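How our robot club teaches a robot to tidy a bedroom

Windora is our club robot. Well, not a real one yet! Windora lives inside a computer, in a pretend room. That's called a simulation. Like a video game, but the robot has to work out its own moves.

Why pretend first? Real robots cost a lot. Bump a real desk and something breaks. Bump a pretend one, press reset, done.

What's the job?

Drawers. Sounds easy, right? Try it really slowly. You look for the handle. You reach. You grab, then pull straight back. Your brain does all that without asking you. A robot needs every bit spelled out.

We practice for 60 minutes after school at the Grisier library. Teams of 5. One team writes the code, another team checks it, then swap. Lots of arguing about whose turn it is.

Windora has two arms, and a gripper on the end of each one. A gripper is a robot hand with no palm, just fingers that open and close. The right one is by the drawers of the green desk, the one with the orange cap on top.
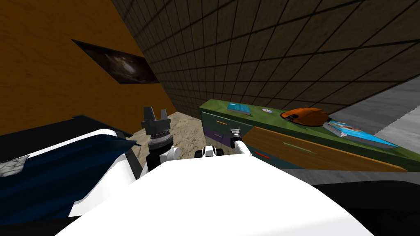 Try it at home

Get a friend. Close your eyes. Your friend tells you how to open a drawer, useing only these words: left, right, up, down, forward, back, grab, pull. No peeking! Nearly 15 tries for us the first time. Then swap over and see who's the better robot.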